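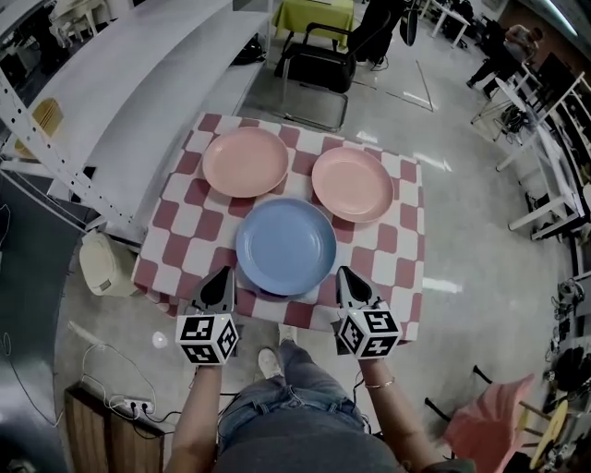 Stevik handheld gripper pair — plate handling kit

Two grippers, left and right, marker cube on each, camera at the gripper. You hold them, you do the task, the policy trains on what you did. No robot needed till test time. Same kit we used for the Loris plate study, results further down.

Status: shipping. Spare finger pads back in stock in September.

What's in the box

Left gripper and right gripper, matched pair
Marker cubes, already mounted and calibrated
Finger pads, black and gray, plus one spare set
Upright marker card for the table side
Charging and data cables
Printed quick start (one sheet, read it please)

Not in the box: head camera, plates, tablecloth. People keep asking about the tablecloth. Any checkered one from a party store will do.

Why plates

Shallow, round, raised rim, no handle. A single gripper can pinch the rim but the far side drops and the plate swings. With two you come in from both sides and lift level. Easy for a person, surprisingly hard for a policy, becuase both arms have to close at nearly the same moment. If one is early it just pushes the plate across the cloth.

So it's a good small test of two-hand timing. That's what the Loris study was about.

The method, short version

Hui-mei Kuo's idea. Usual way is to predict left and right actions together, as one long vector. Loris predicts a shared closing time first, then each hand's path up to that time. The hands can wander a bit on the way in, they still arrive together. Training code is a small change on top of the standard diffusion policy, one extra head and one extra loss term.

Other thing we do: head view and gripper views both go in, but the head view gets dropped at random during training. Keeps the policy from leaning on it too much. At test time you can run without it and lose a little.

Results

Demos per task: 358
Test trials per condition: 80
Successful level lifts, joint-vector baseline: 55 out of 80
Loris, successful level lifts: clearly better than baseline on the same plates, full table in the report
Time to train: about 8 hours on one desktop card

Where it still fails. Plates closer together than a finger width — second gripper has nowhere to go. Plates hanging over the table edge. And light colored plates under strong overhead light, the rim washes out. Pao-chu Mok is working on the last one, exposure fix will come as a firmware update, no date yet.

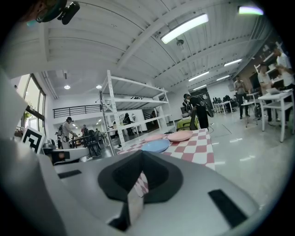

Gripper camera view in the shared lab, blue and pink plates on the checkered cloth.

Notes on the gripper camera

Very wide lens. Straight lines bend, ceiling beams look like bananas, it's fine. Do not undistort before training, we tried it and lost the edges of the view, and the edges are where the other plate usually is. Housing fills the bottom of the image. Leave that in too. Don't crop, the policy uses the fingers to judge distance.

Busy rooms are OK. We recorded with people walking around and other work going on. Demos from a busy room held up better at test than the ones from a bare corner.

Recording tips

Start every demo with both grippers open and the cubes facing the head camera.
Come in low and slow. Fast approaches blur the markers and you lose tracking.
Keep sleeves off the cubes.
Swap the plate positions between demos, not just the colors.
Check tracking after the first few, before you do a hundred bad ones.

Works with

Sudorell recorder software, current version. Ayele arm mounts, both sizes, adapter plate sold seperately. Finger pads are the same part on the handheld and the arm version, so grip behavior carries over.

Ordering

Sold as a pair only. Single replacement gripper on request but it has to come back here for calibration with your other one. University orders — send a PO, skip the web cart, the cart doesn't do tax exempt right now. Research report and training code are linked from the downloads tab. Questions on the method go to Hui-mei, hardware questions to Pao-chu.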